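Setting out the fruit for the Birbridge spring table

2019-03-02

The spring table is back! If you came last March you will remember how quickly the fruit went, and if you didn't, you have a treat coming. We are laying everything out in the back room at Nusska again, with the long tables end to end and the good cloths on, and I have spent a very happy week trying out ways to arrange it all at home.

I used to put fruit in bowls. Deep ones, heaped up, with the best pieces on top and the rest squashed underneath where you couldn't get at them. Last year we borrowed flat trays from Jekton and I was won over in a single afternoon. People could see what there was, children could reach it, and the soft things at the bottom stopped turning to jam. So it's trays again this time, round steel ones with a bit of a rim, and I can't recommend them enough – they wipe clean in a moment and they pick up the colour of whatever you put on them.

Colour is where the fun starts. Green next to orange is my favourite pairing by a mile, especially on shiny metal and a pale checked cloth. I like to put the round things down first, spaced out a little, and then tuck something dark and knobbly in near the edge so the whole lot doesn't look too tidy. Keep some of the fruit off the tray as well, on the cloth right beside it. It looks generous, and there is always something to hand when a gap appears.

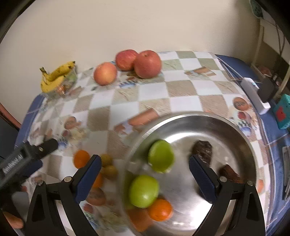
The cloth matters more than I used to think. A plain white one shows every drip, and a dark one makes the oranges look flat. Checks in soft colours are lovely, and if there is a silly little picture printed on them, so much the better, as it gives the small ones something to look at while they wait for the grown-ups to stop talking. If you have a cloth like that sitting in a drawer, please bring it along with your name pinned to a corner. We need 2 more for the tables by the window.

Now, the shopping. Ateş are letting us have our citrus at the price they paid for it, and they will hold it in the cool store until the morning. We got through 180 oranges last time and could easily have used more, so I have put in for extra. Limes are coming too. I'd love a few more dried things to dot about: figs, dates, prunes, the big sticky apricots, whatever you like to eat yourself. Bring them in a tub with a lid and write on it what they are, and if there are nuts anywhere near them please say so in large letters.

Some small things I learned from my kitchen table this week. Rub the trays with a dry tea towel after washing or they go spotty. Turn the fruit so the stalk end faces down. Anything that rolls will settle against the rim or against its neighbour, so start at the edge and work inwards. And don't fill the middle! A bit of bare tray looks wonderful and leaves you room to move things about later.

The raffle tickets are printed and the book starts at 1341, carrying on from where we left off at the winter supper. Tickets will be on the end table next to the tea urn.

Doors open at 2, but come earlier if you fancy helping to lay out – aprons are on the hooks, and the trays will be stacked by the sink.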